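Arena pre-game checklist, Porwood Sports Hall
Basketball, home fixtures. Walk the floor before the doors open and write a comment against any item that is not a plain OK.

1. Court surface swept and dry-mopped -- OK
Comment: Soft board near the north baseline, same one as in November. Screwed down, still gives a little.

2. Backboard padding secure -- OK

3. Rim height and breakaway release, both ends -- REPEAT
Comment: South rim slow to return. Orner to service before the next home game.
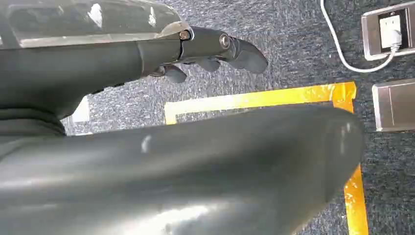

4. Shot clocks and horn -- OK
Comment: Horn tested at 4 p.m. Both clocks match the table.

5. Bleachers locked, end rails fitted -- FAIL, then OK
Comment: Pin missing in row 43. Replaced from the spares box. Row stayed roped off until the rail was checked again.

6. Exits clear, signs lit -- OK
Comment: Capacity is 3000. Omora had stacked drink crates inside the east doors. Moved.

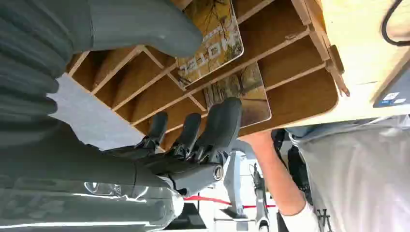
Porwood Basketball Club -- Game Operations

7. Team benches set back from the sideline -- OK
Comment: Visitors' bench moved back to the tape.

8. First aid kit and stretcher at courtside -- OK
Comment: Ice packs low. Order more.

9. Floor cables taped or under mats -- REPEAT
Comment: Tape lifting behind the scorer's table. Use the wide roll.
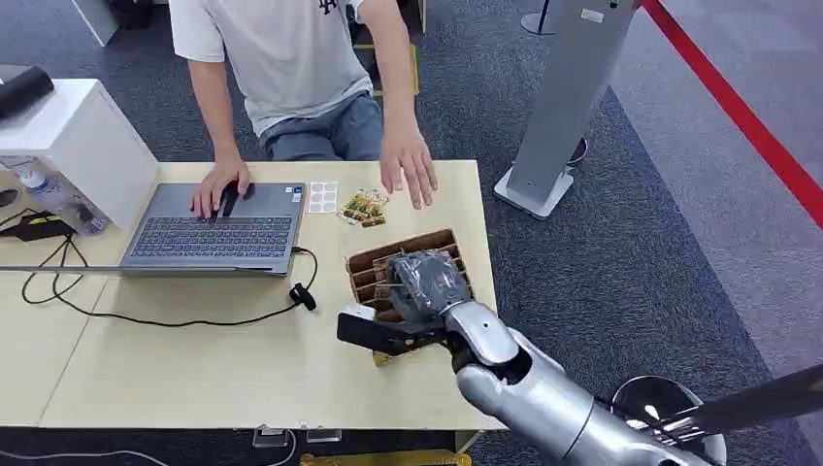 Policarpio: Item 9 came up last time too. Can we get a proper rubber cover for that run? Tape won't last a full game with subs walking over it.

Reply: Cover added to the order with the ice packs. Retape at halftime until it arrives.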